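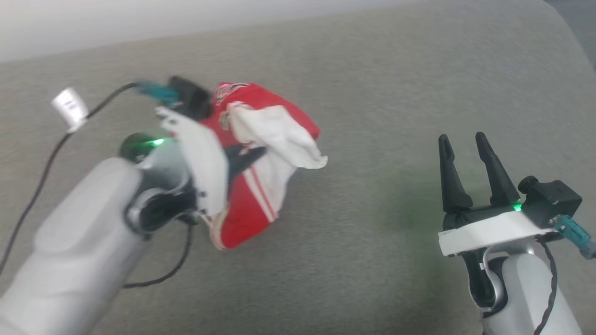
Care of Woven Upholstery Covers

Print this page | E-mail this page

Flat-woven seat covers in mid-gray and heather shades hide dust well and show water rings badly. Most of the damage that reaches a repair bench comes from cleaning, mainly too much liquid and too much rubbing. The notes below apply to fixed and zip-off covers in polyester, cotton blend and wool blend. They do not apply to velvet, leather or viscose.

Codes

Look under the seat cushion or on the frame for a tag. W means water-based cleaner. S means solvent only. WS allows either. X means vacuum and nothing else. If the tag is gone, treat the cover as S until a hidden patch has been tested with water and left overnight.

Vacuuming

Use the upholstery head without a rotating brush. Work along the warp first, then across it. Lift loose cushions and run the crevice tool down both sides of the deck. Once every two weeks is enough in a house with no pets. Keep suction at half power on covers with a visible slub.

Testing

Mix a quarter teaspoon of clear dish soap into two cups of lukewarm water. Dampen a white cotton cloth, press it on the back hem for 30 seconds and check the cloth for dye. Any color on the cloth rules out wet cleaning at home.
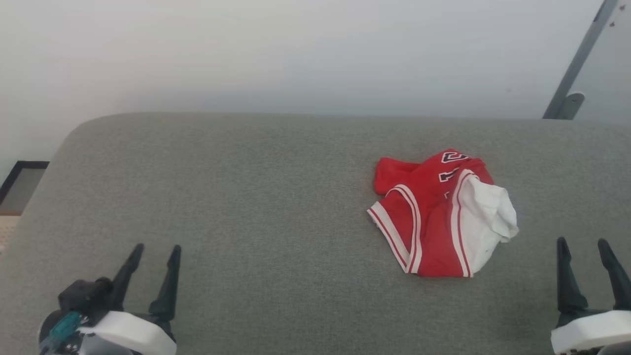

Reading time: 2 min (338 words)

Dye transfer

Clothing left on a seat is a common source of marks, red and dark indigo above all. Dry fabric seldom transfers. Damp fabric under a person's weight can do it in an hour. Take sports clothes and towels straight to the hamper, and wash new reds separately until the rinse water runs clear.

For a fresh mark on a W or WS cover:

1. Blot with a dry white cloth. Do not rub.
2. Apply the soap mix with a second cloth, from the outside edge inward.
3. Blot with plain water.
4. Dampen the whole panel lightly, seam to seam, so that it dries at one rate.
5. Stand a fan four feet away until dry.

Do not use chlorine bleach or colored sponges. Printed numbers and lettering on garments can stick to synthetic covers under a warm iron, so do not press clothes on the sofa.

Pilling

Pills form first at the front edge of the seat. Shave them with the cover pulled tight over its foam, using light circular passes. Stop at seams and piping.

Questions on this page: Tudur Kemeys, Horka Home Notes

Contact | Copyright Horka | Back to top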